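Rotary control (domestic appliances)

A rotary control is a hand-operated dial or knob used to set a continuous or stepped value on a household appliance. The user turns the control about a fixed axis, and its angle is translated by a mechanical, electromechanical or electronic device into a setting such as temperature, power or running time. Rotary controls are found on cookers, ovens, washing machines, toasters, heaters and radios.

Terminology

In trade usage the knob is the part gripped by the user, while the dial is the marked surface against which its position is read. The two may be separate, as on older gas cookers, or combined in one moulding. The shaft connecting the knob to the device behind the panel is called the spindle. A fixed ring of markings printed on the panel is known as a scale or skirt scale, and the mark or ridge that shows the current setting is the pointer.

Types

Rotary switches move between a limited number of fixed positions, each held by a spring-loaded detent. They are used where the appliance has distinct modes, for example the oven function selector. Wafer switches, a common form, carry their contacts on stacked insulating discs and can operate several circuits at once.

Potentiometers vary an electrical resistance as the spindle turns. Most have a travel of less than a full turn, with a stop at each end. They were widely used for volume and brightness and remain common in low-cost heating controls.

Mechanical timers contain a clockwork spring or a small synchronous motor. Turning the knob winds the spring or sets the cam, and the knob then returns towards zero as the period runs down. A bell is often struck at the end of travel. Short-period timers may be hard to set accurately, and many instruction leaflets tell the user to turn past the two-minute mark and then back.

Rotary encoders produce a series of pulses and have no fixed end positions. The setting is held in software and shown on a separate display. An encoder can serve several functions in turn, usually by being pressed to move from one to the next.

Arrangement on the panel

Where an appliance has more than one rotary control, they are usually placed in a row or a column. Cookers generally use a row along the front edge. Microwave ovens with mechanical controls generally use a column beside the door, in many models with power above and time below, although the order is not standardised. Equal knob sizes simplify tooling but make the controls harder to tell apart by touch.

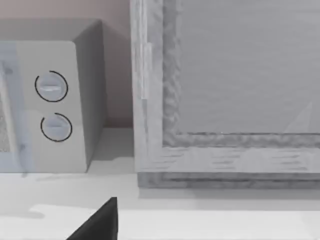

Microwave oven control panel with two rotary dials, one above the other (computer rendering).

Pointers take several forms. A painted line is the cheapest but wears with cleaning. A raised ridge across the face of the knob gives both a grip and an indication of angle, though a ridge that is symmetrical end to end can be read the wrong way round unless one end is marked. Halliday and Degefa, in a study of users with reduced vision, recorded 352 setting attempts on unmarked ridge knobs and found that reversed readings were the most frequent single error. Adding a tactile notch at one end removed almost 135 of the errors recorded in the first round of trials.

Torque and feel

The force needed to turn a control is set by the detent spring, the grease used on the spindle and the diameter of the knob. A stiff spindle can be offset by a larger knob. Designers distinguish between starting torque and running torque - a large difference between the two makes fine adjustment difficult. The Levik gauge, a hand-held instrument clamped over the knob, records both figures in a single turn.

Faults and maintenance

The most common fault is a split in the hub where the knob fits the spindle, which allows the knob to slip. D-shaped spindles spread the load better than splined ones in soft plastics. Grease and food residue may enter behind the knob and stiffen the movement. Push-fit knobs can normally be pulled off for washing, but the power supply should be disconnected first. Potentiometers may become erratic through wear of the resistive track and are replaced as a unit.

See also

Detent
Potentiometer
Rotary encoder
Touch control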